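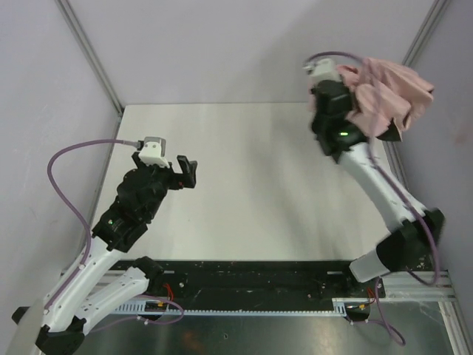 Marion Laing would like her napkins back

Marion Laing has been renting out table linen for 12 years, and in that time she has developed views on candles. She is against them. She is also against beet salad, paper confetti, red wine served by anyone under 25, and the uncle who wipes his shoes.

"Every wedding has one," she says. "He goes outside for a cigar, it has rained, he comes back in and there it is, a nice big square of white cotton on his chair. I have pulled napkins out of the bag that looked like they'd been to war."

We are talking in the front office of Stulilier, the rental business she runs out of a former feed store on the edge of Dunbar. The name came with the company when she bought it. She has asked the previous owner what it means and he told her he had been hoping she would know.

She got into the trade by accident, from bookkeeping. The old owner was a client, his accounts were a shoebox, and after two years of sorting the shoebox she knew the business better than he did. When he wanted to move near his daughter he offered it to her over the phone. She said she would think about it and called back before lunch.

"I thought it was going to be ironing," she says. "I like ironing. There is hardly any ironing. It's mostly arguing with people about what counts as a stain."

So what does count?

"If I can see it from where a guest sits, it's a stain. If I have to hold it up to the window and tilt my head, it's character, and it goes to the back table with the cousins."

The color question

White still pays the bills, but the requests have been drifting for years. First came ivory, which Laing describes as white for people who want a longer meeting. Then gray. Then pink, which arrived one spring and has declined to leave.

Her trouble with pink is that it isn't one color. A bride sends a picture from her phone, her mother sends another from hers, and the florist has something else in mind entirely. Laing keeps a ring of swatches now and won't take a deposit until somebody has put a thumb on one of them. She calls them by number because the names caused fights. Blush, in particular, caused a fight in the parking lot.

"Two sisters," she says. "Lovely girls. I went back inside and made coffee."

Dark colors have their own problems. Navy shows lint and every grain of salt. Black looks wonderful at seven in the evening and like the floor of a car by ten. She will rent you black if you insist, and she did a whole banquet in it last June for a hotel in Clerkalport, where she drove over herself with a lint roller and stayed through the soup.

Folding, and the people who have opinions about it

The fold is where customers get ambitious. They have seen a swan. They want the swan. Laing can do a swan, and will show you one if you ask, but she charges for it at a rate designed to make you think again.

Rhodri Humphreys drives the van and does most of the setups. He joins us halfway through, eats two of the cookies that had been put out for me, and turns out to hold the stronger opinions on this subject.

"A napkin wants to be flat," he says. "Flat, on the plate or to the left of it. You put it in the glass, somebody knocks the glass. You make a fan, the fan falls over. I've set up a room of fans and stood at the door and watched them go down one after another."

"He was very upset," says Laing.

"I had a train to catch."

Tablecloths he is calmer about. His only rule is that the drop should be the same on both sides, and that if the hem is touching the floor, someone's heel will find it during the speeches. He checks by sitting down in a chair at each end, which venue managers tend to mistake for a break.

The missing

When Laing bought the company, the inventory listed 3,381 napkins. She has never believed that figure and has never found the courage to test it. What she does know is that they leave. They go home in handbags, wrapped around cake. They line bread baskets. One customer, Gavin Cowie, found a bundle in his attic with the Halloween things and mailed them back with a check and a long apology. She framed the apology. It hangs over the kettle.

"He'd had them nine years," she says. "Washed and everything. They were in better shape than mine."

She tried a late fee for a while and found that people would happily pay it and keep the napkins. Then she tried a friendly card in each box, asking guests to leave the linen on the table. The cards came back. The napkins were patchier.

Does she use cloth at home?

She looks at Humphreys, who looks at the cookies.

"Paper towels," she says. "Torn in half, if it's only soup."

The phone rings. It's a Tuesday, and someone wants ivory for Saturday, and would it be possible to see a swan.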